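2021-04-14 - caderno da oficina de leitura, sala Kurup

Reli o capítulo do comboio na tradução que a Prallden nos mandou. Continuo pouco convencido. A contracapa promete 573 palavras inventadas e eu duvido muito: metade são diminutivos normais com uma consoante trocada, e o índice no fim repete entradas (vi "borbulhaço" duas vezes, com definições diferentes).

Passei o capítulo em voz alta, 18 minutos. Os trocadilhos do guarda-freio não sobrevivem. No original rimam com o apito, em português ficam a meio da frase sem fazer nada. A nota de rodapé explica a piada, o que é pior.

A comparação com a edição Tellmont também não me serve de prova. Dizem que as crianças de Kiltavham preferiram a versão nova em 70% dos casos. Preferiram a quê? Leram as duas? A folha não diz quem leu nem por que ordem. 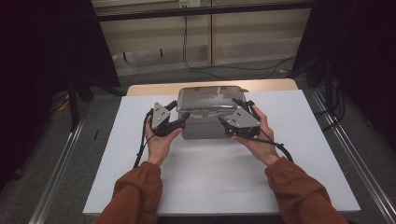 Caixa cinzenta translúcida sobre o tampo branco, uma garra de cada lado.

A fazer: pedir o texto inglês do capítulo 4, ver se o erro do "gigante míope" já lá estava. Não gastar mais tempo com o glossário antes disso. O mapa das guardas continua com o rio ao contrário - perguntar outra vez.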